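The case against the mudroom

The owner of the small rental in Arnthorpe has been offered three plans for her back entry, and she doesn't think much of any of them. The cheapest came in at $813. "For a place to put boots," she says. "The boots already have a place. It's called the floor."

She has run the house as a short-stay rental for six years and has heard most of what the storage trade has to say. A salesman from Olon told her that guests judge a home in the first minute. She asked him how he knew. "He said there was a study. I said send it to me. That was in June."

Her own arrangement is plain. A black plastic cabinet stands against the white brick, and whatever is wet or muddy goes next to it. She bought the cabinet secondhand and will not hear it called ugly, though she allows that it is hard to wipe down. "All those ridges. Somebody thought ridges look strong. They hold dust, that's what they do."

The floor is a sore point. It was sold to her as good for 1000 guests – her phrase, and she admits the brochure may have put it differently – and she has stopped believing in the word "scratchproof."
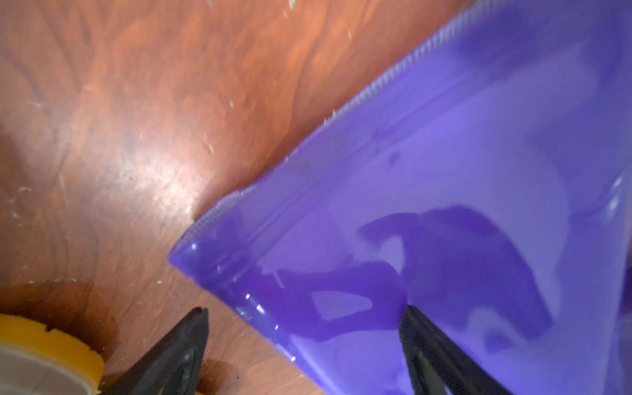
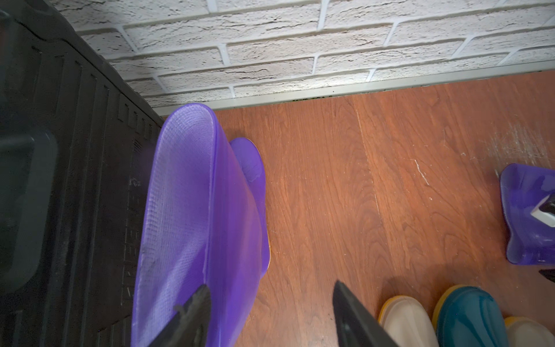
The purple zipper bag on the wood tabletop, top; the boots by the cabinet, bottom.

She is just as doubtful about the zipper bags that home organizers want in every drawer. Rakex, which sells them by color, suggests purple for crafts. "I can see through the bag. Why do I need a color to tell me what's in it?" She does use them, she concedes, for anything thick enough to make a mess. She doesn't trust the seals and runs her thumb along each one twice.

Has anything from the organizing business been worth the money? She thinks for a while. A boot tray from Begum, she says, until it warped. Then a row of hooks, which she put up herself and which are still on the wall upstairs.

As for the three plans, they are in the kitchen under a pile of mail. She may call about the cheapest one in the fall. "If they take the bench out of it," she says. "Who sits on those?"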